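### 4.3 厚毛巾抓取中的“假闭合”故障

在所有失败类型里，最让我们着迷的是这一种：夹爪报告抓取成功，力反馈曲线也相当漂亮，可毛巾一提起来就从指间整卷滑脱。我们把它称为“假闭合”。在 Trarent 平台上进行的 600 次毛巾抓取中，共出现 47 次假闭合，全部发生在毛圈较厚的织物上，薄棉布一次也没有。

最初的怀疑对象是电机。Chathurika Roy 更换了驱动板，重新标定了电流与夹持力的对应关系，故障照旧。随后我们逐条回看日志，发现一个非常有意思的规律：假闭合发生时，两指的最终间距总是偏大，而电流却已达到停止阈值。换句话说，控制器把毛圈和内部褶皱的压缩阻力当成了“已经夹牢”的信号。织物堆得越厚，这个信号来得越早，夹爪也就停得越早。外层布料受压，卷在里面的几层却几乎没有受到约束，提升时内外层相对滑动，整卷随之松开。

这一点在刚性物体上从未暴露。原控制器 Jarby 的停止条件只有一个电流阈值，抓木块、抓塑料盒时表现极好，我们也因此信任了它很久。毛巾则把这个隐含假设彻底翻了出来：接触力的大小并不等于接触的稳定程度。能从一条普通毛巾身上看到这样清楚的机理，实在令人兴奋！

图 3 为手持夹爪夹住白色毛巾时的近景。毛巾在两指之间聚成粗厚的一卷，布料填满了指间的空隙，下方还有较松的部分向两侧铺开。仅凭这样一个瞬间无法判断抓取是否可靠，两指看上去都已压入毛圈，这也正是基于单帧图像的成功检测器容易误判的原因。我们试过的视觉检测器 Skurkness 在假闭合样本上几乎全军覆没，直到加入提升阶段的图像序列后才有改善。

针对上述机理，我们对停止条件作了两处修改。其一，电流达到阈值后不立即停止，而是保持 200 毫秒，再检查间距是否仍在减小；毛圈的压缩有明显的蠕变过程，若间距继续收窄，则追加一段闭合行程。其二，正式提升之前先做一次小幅试提，比较试提前后的夹持电流，如有骤降便放回桌面，重新选择抓取点。试提最多重复 3 次，仍不通过则中止任务并提示操作者。Charmaine Potgieter 坚持加上最后这条限制，理由很充分：早期版本会无休止地重试，有一次把毛巾拖进了相邻工位，触发了急停。

需要说明的是，追加闭合会提高指面压力，对带有绣花或硬质标签的织物可能造成损伤，因此我们为总行程设置了独立上限，由底层固件执行，上层策略无权覆盖。湿毛巾的情形更复杂，水分同时改变摩擦与蠕变特性，目前的参数不能直接沿用，相关测试安排在 Mnguni 织物集上进行，将使用同一套日志格式，以便与本节数据逐项对照。

**图 3** 手持夹爪夹持白色毛圈毛巾，背景为浅色木纹桌面。

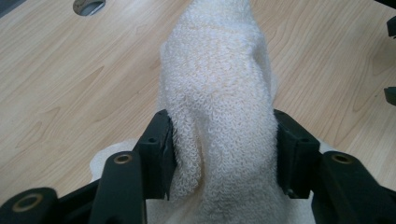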